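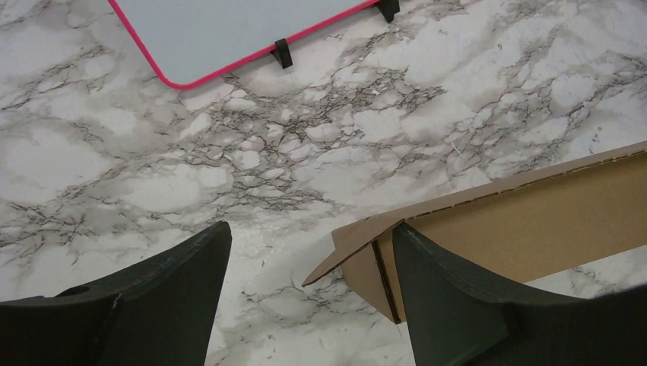

Tabletop whiteboard

A tabletop whiteboard (also small dry-erase board, desk board, counter board or, in many families, simply "the little board") is a writing board light enough to pick up with one hand, with a smooth surface meant for dry-erase markers and a frame around the edge, very often a plastic one in some cheerful color. It is a close relative of the big whiteboard on the office or classroom wall, but it leads a rather different life. It gets carried from room to room, propped against the toaster, drawn on by children, slid behind a bookcase and forgotten there until somebody moves, and every few years, as a rule, it goes into a cardboard box.

Contents
1 Name
2 Parts
3 Use in the home
4 Ink and cleaning
5 Boxing and storage
6 Buying secondhand
7 See also

Name

Catalogs do not agree on what to call these boards, and a reader looking for one in a store may have to try several words before finding the right shelf. "Tabletop" is mostly used when the board comes with feet or a stand, while "lap board" tends to mean a bare sheet with no frame at all, of the sort handed out in schools. "Memo board" covers nearly everything, including cork, which makes it the least helpful of the lot. This article uses tabletop whiteboard for any framed board small enough to stand on a desk, a counter or a kitchen table, whether or not it happens to be standing at the time.

Parts

The writing surface is usually a thin sheet with a glossy coating, glued or clipped over a backing. Some backings are steel, so that the board will hold a magnet, and some are fiberboard or foam, and it is worth testing with a refrigerator magnet before planning a whole family calendar around the idea. The surface is called white, and often it is, but plenty of boards lean toward a pale gray or a cool bluish shade, which some people find easier on the eyes under a kitchen lamp.

The frame keeps the edges of the sheet from lifting. On small boards it is most often molded plastic with rounded corners, and makers have fun with it. Kamitz sold its Brundora board in 17 frame colors at one time, and people who grew up with one tend to remember the color long after they have forgotten anything that was ever written on it. A bright frame has a practical side too, as it shows up nicely on a pale or busy counter where a white board with a white edge might go missing in plain sight.

Feet, clips and stands come in more varieties than one would expect. Some boards have a hinged leg at the back like a picture frame, and others have a pair of small feet or clips along one edge. Feet that pull off are handy for packing and are also, by a wide margin, the part most often lost. The older Crenshaw boards had feet that slid into a groove, and spare ones still turn up in jars of odds and ends at yard sales, generally with no board anywhere near them.

Use in the home

In most houses the little board settles in the kitchen sooner or later. It holds the shopping list, the name of whoever is supposed to feed the cat, a phone number with no name beside it, and in the corner a small drawing that everyone is too fond of to wipe away. Families with school-age children use it for spelling words and sums, and a board laid flat on the table works just as well for this as one standing up, perhaps better, since it doesn't tip over when a small person leans on it with great conviction.

Patterned counters and tabletops, including the marble-look ones with gray veins that have been popular for years, are a friendly place for a board to rest, though it is good to remember that marker ink can stray over the frame. A sheet of scrap paper underneath saves a good deal of scrubbing. Hard feet can also scratch a glossy finish when the board is dragged, so it is kinder to lift it.

Two-color systems are a tradition all their own. One color is for things to do and the other for things to buy, or one color for each parent, and visitors are never told which is which. Blue and black are the ones most people reach for, with purple, green and orange coming out of the packet last and therefore lasting the longest.

Ink and cleaning

Dry-erase ink sits on top of the coating and wipes away with a dry cloth while it is fresh. Left for weeks, it grows stubborn. A soft cloth barely dampened with water will lift most of it, and there are sprays made for the rest. Writing over an old mark with a fresh marker and wiping the two off together is an old trick that still works surprisingly often. Scouring pads should be kept well away, as they rub tiny scratches into the surface that catch ink forever after.

Worn coatings leave what is called ghosting, a faint shadow of old writing. It does no harm, and some people rather like it.

Boxing and storage

A small whiteboard is an awkward thing to pack. It is flat and wide and a bit slippery, and it scratches if anything gritty rubs across it. The usual home for it is a plain corrugated cardboard box, and the work goes much more smoothly if the box is ready first, with its flaps folded well back and its bottom taped. Flaps have a will of their own. Fresh corrugated board springs back toward the shape it was cut in, and one flap standing straight up is enough to snag a frame on the way in. It helps to crease each flap along its score line, once out and once in, before anything is loaded.

Boxes can also be laid on their sides and the board slid in like a tray into an oven. This suits wide boards and people with tired wrists, and two pairs of hands make it easier still, with one holding the flap and the other guiding the board.

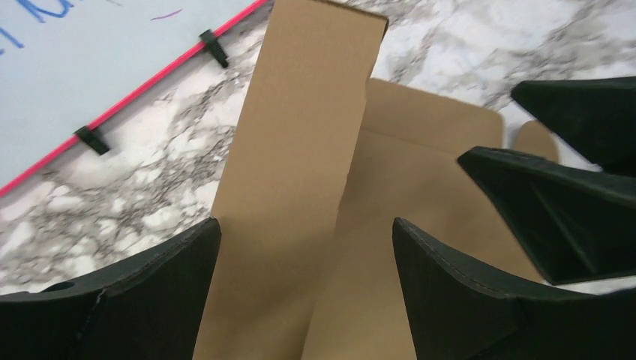

Nelly Cusi prefers to leave the box upright and lower the board in on its long edge, with a folded dish towel beneath it, and she maintains that anyone who has tried sliding one in sideways with the feet still attached will come around to her way of thinking by the second box. She also writes the contents on the outside before she begins, having once labeled a whole row of boxes from memory and got most of them wrong.

Her method and the sideways one both have their followers, and either is fine so long as the writing surface faces something soft. Detachable feet go in an envelope taped to the back of the board. Markers are best stored lying flat with their caps pushed on tight, and they should travel in a separate bag, for a cap that works loose in a box can leave a very impressive stain on everything it meets.

Writing left on the board before packing is a matter of taste. Wiping it first is the tidy choice, and some makers' leaflets insist on it. The Tekwood leaflet of Oct 30, 2018 allows writing to stay on for up to 15 days under tissue paper, after which it recommends a full cleaning.

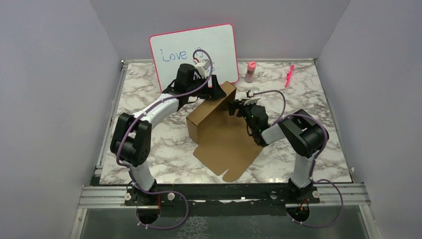 Stored boards keep best on edge, in a dry closet, away from heaters and sunny windows. Laid flat at the bottom of a pile they can bow, and a bowed board rocks on the table ever afterward, which is maddening to write on. Attics are hard on plastic frames, particularly the pinks and reds, which fade unevenly if light reaches them through a gap in the flaps. A board brought in from a cold garage in November should be given an hour or two to warm up in the room before anyone tries to write on it, as moisture on the surface makes the ink bead.

Buying secondhand

Used boards are plentiful and cheap, and a good one has many years left in it. Look along the surface against the light to find scratches, press gently on the corners of the frame, and ask whether the feet are in the bottom of the box, because quite often they are. Adelino Sampaio, whose printed guide to household boards lists 26 makers, advises bringing a marker along and trying it in a corner, with the seller's permission.

Cracked frames can be mended with ordinary plastic glue. A lifted sheet is more trouble, and is usually the end of the board as a writing surface, though it may go on for years as a tray for jigsaw puzzles.

See also

Bulletin board
Chalkboard
Corrugated box
Dry-erase marker
Refrigerator magnet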